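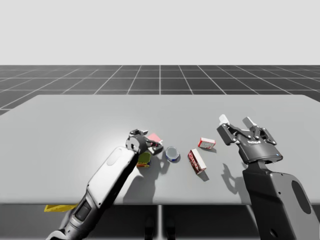
Setting out a floor before tiling

Most crooked tile jobs are crooked before any adhesive is mixed. The long wall in an older kitchen is seldom straight, and tiles started against it carry the error to the far side.

Find the midpoint of each of two opposite walls and snap a chalk line between them. Do the same for the other pair. Check the crossing with a 3-4-5 triangle: three feet along one line, four along the other, five across. If the diagonal is off, move the second line. Leave the first where it is.

Lay a dry row along each line, spacers included. If the last tile at the wall comes out narrower than half a tile, shift the row by half a tile and check again. Doorways take priority over corners that will end up under a cabinet.

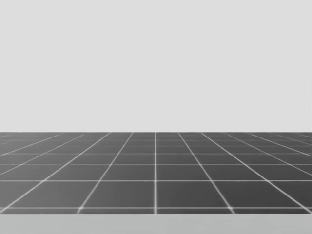 Dark gray tile, pale backdrop.

Choosing the grout color

Dark tile with light grout shows every joint, and so shows every joint that wanders. A matching gray is more forgiving. Mix a small amount, spread it between two offcuts and let it cure before deciding. Grout dries lighter than it looks in the bucket.

For the kitchen I used Rernex gray, batch 283. The second bag was batch 153 and dried a shade warmer. Buy all the bags at once, read the batch numbers in the store, and if they differ, blend the powders dry in a clean tub.

Joint width follows the tile. Pressed tile with uneven edges needs a wider joint than cut tile. Unsanded grout is for narrow joints only – in wide ones it shrinks and cracks. Read the bag for the limit.
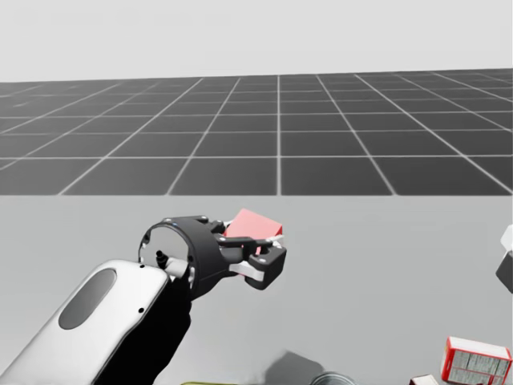 Boyang Han writes that a chalk line disappears under the trowel, and that a row of straight boards screwed to the subfloor along the line works better. Agreed, where the subfloor is wood and there is no heating below it. On concrete I go over the chalk with a pencil and spread adhesive up to the line, never across it.

Cleaning off haze

Wait until the joints are firm, then wipe diagonally with a damp sponge, well wrung out. Change the water often. A wet sponge pulls pigment out of the joint and leaves it blotchy. What haze remains the next day usually buffs off with a dry cloth. Keep vinegar away from cement grout and from any stone.
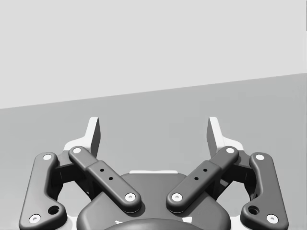
Spare tiles

Keep one full box, flat, in a dry place. Mine holds 14 tiles. Write the product name, shade code and grout batch on the lid in marker.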